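Speaker notes, community kitchen evening, talk two (Hedvig Haugen)

Start when the people have their tea. Say thank you to Nilmini Cassim for the hall and to Gøran for the extension cords.

First point: the bench is smaller than you think. In our old flat the kitchen bench was 173 centimetres long, and I had on it a kettle, a toaster, an oven and a bread bin. I was cutting vegetables on top of the washing machine for two years. Wait for the laugh, but do not wait long.

Second point: decide between the toaster and the toaster oven, or decide to keep both. I keep both. A two-slot toaster is quick for breakfast and the children can use it. The toaster oven does cheese on toast, a small tray of biscuits, leftover pizza. Ask who has both at home. Hands up.

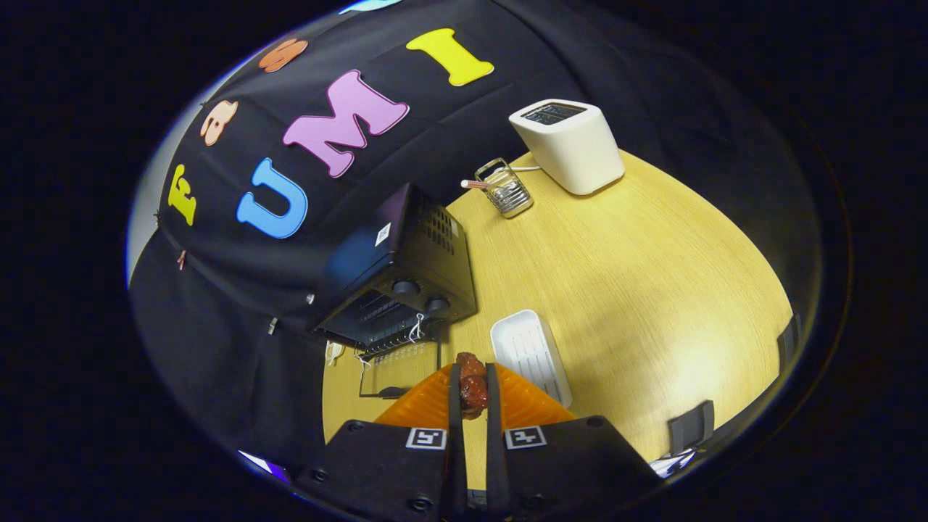
Third point: the cleaning. Unplug first, and let the oven become cool. Take out the wire rack and wash it in the sink with warm water and a soft brush. Crumbs go everywhere, also behind the knobs. Speak slowly in this part, last time Randi Eide told me I was too fast and she could not write it down.

For the glass door I use bicarb and a damp cloth. Do not spray anything on the heating elements. Repeat this sentence.

Fourth point: the cords. A cord should not lie across the place where you work with a knife, and it should not touch the side of a warm oven. Mention Cúc Ngô, who melted one in July and had to buy a new toaster.

If there is time: what to store where. Trays standing upright in the cupboard under the bench, the colour of the cupboard is not important (people asked!). Pens and shopping list near the door.

Questions until 8:30 pm. Cups back to the kitchen, please, and the sign-up sheet for the next talk is with Nilmini.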